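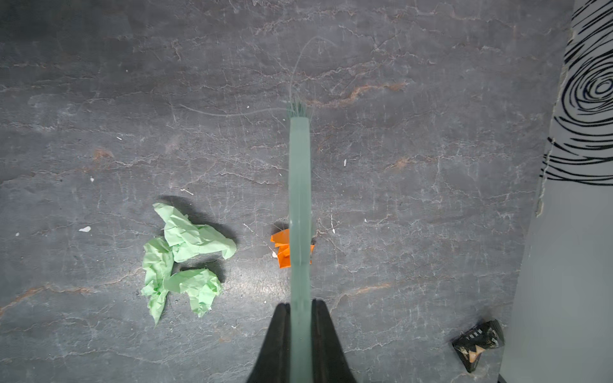
*Wrist view with the green brush, mid-task.*

Home Projects Data Build log Members Contact

# Akolgo Sweep

Hi! I'm Freya Bainbridge, and I look after the data side of Akolgo, our student robotics club's tidying-up project. This README covers the sweeping recordings - what's in them, how we made them, and what will trip you up if you train on them. If you only want the files, skip down to "Getting started", but please come back for the known problems (I spent a whole weekend on that list).

## What the task is

We have two arms on one rail. One holds a dustpan, the other holds a brush, and somebody on the team drives both through the leader arms. There's crumpled paper on the floor of the enclosure and the goal is to get it into the pan and then into the bin. It sounds like a job for a five-year-old, and a five-year-old would beat us easily!

An episode starts with the tools put down and ends when the driver hits the pedal. We kept the messy ones, the ones with dropped brushes, and the ones where Khurram forgot which hand was which.

## Tools and floor

Brush choice took up far more of our August than I'd like to admit. Zuweira wanted a stiff one, I wanted a wide one, and we ended up with the one whose handle sits best between the fingers. The paper comes in two colours, mint green and orange, and the brush and its handle are greenish too, so a plain colour threshold will happily grab bristles along with paper. We tried it. The orange mask came out tidy and the green mask was rubbish. The floor has a marble pattern with its own rusty streaks, and that wobbles the orange mask a bit as well if your range is too generous.

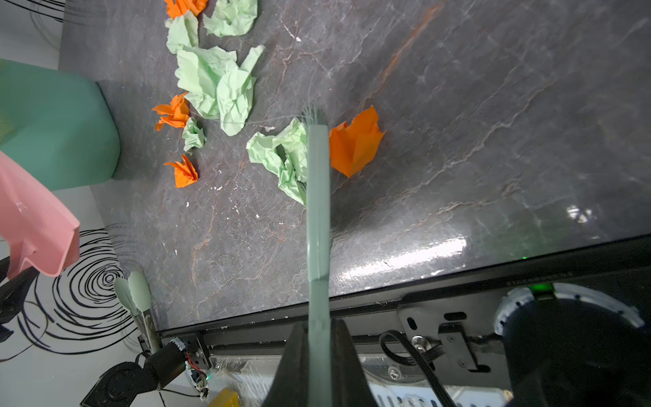

Lighting is the other thing I'd look at early. We never got a proper diffuser over the enclosure, so there's a bright patch of glare towards the near side of the tabletop in the wrist view, and a model trained on those pixels alone may learn some odd habits about it. Iddrisu's fix was random brightness on crops. Mine was to complain in the group chat. His worked better.

## What's in each episode

- wrist camera video
- fixed camera video of the whole enclosure
- joint positions and gripper openings for both arms
- one line of text saying what the driver was trying to do
- an outcome label: `done`, `partial` or `gave_up`

There are 200 episodes in this release. On top of that we have over 2000 single frames with hand-drawn paper masks, in the `masks` folder. Those were a group effort and the quality varies by person. Naa's are lovely. Mine got sloppy after lunch, and you can filter by initials if that bothers you.

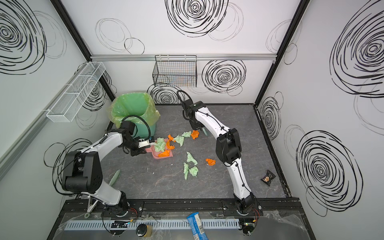
The one-line text is free-form, so expect "sweep green ones first" next to "get the paper in the pan pls". I thought about cleaning these up and decided to leave them alone. If you want tidy instructions, `scripts/rewrite_text.py` maps most of them onto a short list, and the originals stay in the `raw_text` column either way.

## Known problems

- Clocks drift. The wrist and fixed videos can be out of step by the end of a long episode. Run `scripts/align.py` before anything else.
- `partial` means different things to different drivers. Zuweira used it if a single scrap was left behind, Khurram used it if anything at all made it into the pan.
- Not everything on the floor is a target. Wrappers have no mask and count as background.
- All driving is by 5 students who learned on the job, so later episodes are smoother than early ones. Don't split by date!

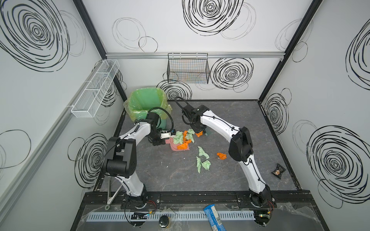 - The text lines are in English only, with a few spelling mistakes I've grown fond of.
- Tiny white flecks aren't labelled. If your detector picks them up, good on it, but you'll get marked down by our scoring script.

## Getting started

Unpack the archive, run `align.py`, then open `notebooks/first_look.ipynb`. It plays one episode with the joint traces underneath. If the traces come up flat, you've skipped the alignment step (we've all done it).

## Using it

Free for classes, clubs and coursework. For anything else, send us a note through the contact page first and we'll probably say yes. Please credit the Akolgo team.

Still to do: a held-out split with paper in a third colour, and better names for the episode folders.

Last updated 25/09/2025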